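Claren Support > Guides > Night Light and Sound Pod > Section 4

September 5, 2024
By Nuria Bustamante
6 min read

Section 4: Fitting the Sound Pod Inside a Soft Toy

By now you have charged the pod, paired it with the Claren app and picked a sound or two that your household can stand to hear every night. Well done! The part that most people look forward to comes next, and that is tucking the pod into a favorite toy so that it can live in the crib room or on the big-kid bed without looking like a gadget.

You will need the pod, the cotton sleeve that came in the box, a handful of spare stuffing, and a needle and strong thread if your toy doesn't have a zipper. Give yourself a quiet half hour the first time (I took twice that, but I also stopped for tea).

Choose a toy with a roomy belly and soft limbs. Very small toys squeeze the pod and muffle it, and very floppy ones let it slide down into a leg, where it buzzes in a most peculiar way.

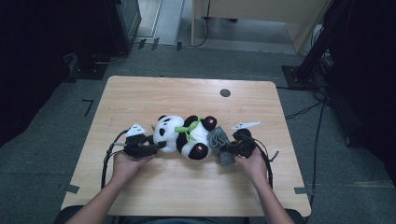

A panda plush with a white belly and a green leaf accessory at the neck.

1. Turn the pod off by holding the button until the light goes out. Wait for the light to go out completely before you do anything else.

2. Slide the pod into the cotton sleeve, speaker side toward the mesh panel, and fold the flap over twice.

3. Open the back seam of the toy with small scissors, snipping one stitch at a time. An opening as wide as your palm is plenty. If your toy has a zipper, lucky you, just unzip it.

4. Pull out enough stuffing to make a nest in the middle of the belly. Keep what you take out, as you'll want most of it again in a minute.

5. Set the pod in the nest with the mesh facing the tummy, then pack stuffing behind it and along both sides. The front should have only a thin layer over it.

6. Press the belly gently with your thumb. You should be able to find the button through the fabric without hunting.

7. Turn the pod on, play any sound, and listen from the doorway. If it seems dull, take a little stuffing away from the front.

8. Sew the seam closed with short, tight stitches and knot the thread twice.

CAUTION: Never leave a seam open or loosely basted, even for one nap. The pod and the stuffing are both choking hazards for small children.

CAUTION: Remove the pod before washing the toy. The sleeve can go in the machine on cold, but the pod can't get wet at all.

Note: Scarves, bows and other trimmings should be checked each time you open the toy. Take off anything that has worked loose.

Note: The pod needs charging after about 39 hours of play. If you expect to open the toy often, our Vuorinen zipper kit (part 567) saves a lot of sewing.

Next: Section 5, Setting a Bedtime Timer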